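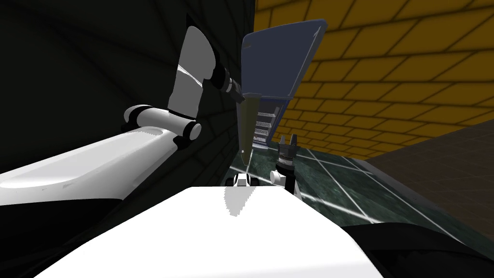 Simulated demos: how much should I randomize the room?

Posted by gravelpit_9

I'm collecting teleoperated examples in simulation for a two-arm setup. The job is dull on purpose: one arm holds an object, the other comes over and takes it. I've recorded 40 episodes so far and every one of them has a different floor, a different wall and different lighting, courtesy of the randomizer in Skolden. Left to itself it has the taste of a hotel lobby from a bad dream. Green marble, yellow brick, a wall so dark the arm looks like it's doing a monologue.

My worry is that I'm spending my variety on the wallpaper. The object always starts within a hand's width of the same spot, and I always drive the arms the same way, since by now I could do it asleep (and for a few episodes I may have been). Training on this gives me a policy that copes with any floor I throw at it and falls apart when the object is tilted.

Do I turn the textures down, or record more? Replaying takes up to 30 minutes a batch on my machine, so I'd like to guess right the first time.

colel_basement
More data. Always more data. Get a few thousand and stop worrying about it.

McGrath Bench
The answer above is correct in the way that "have more money" is correct.

Leave the textures alone. They cost you nothing by hand, and you can render the same recorded motion again in a new room while you eat lunch. What you can't get for free is your own driving, so put your effort there. I'd do this:

Pick 4 starting zones for the object and record the same number of episodes in each. Let the tilt vary inside each zone.

Approach from more than one side. If your second gripper always arrives from the right, the model will think right is a law of nature.

Keep a few recoveries. Miss the grasp, back off, go again, and save the whole thing. Most people delete these out of vanity - I did for months.

Then hold out one zone completely and test on that before you record anything else. It will be humbling, but it's cheaper than another week with the controllers.

Also check your shadows. In my first Zellov project the object's shadow fell on the same patch of the table in every episode, because the light changed color but never moved. The policy had learned to reach for the shadow.

tin_ladder
Seconding the recoveries. One thing to add: trim the dead time at the start of each episode. I had 3 seconds of sitting still on every recording while I found the right button, and my robot learned to sit still beautifully.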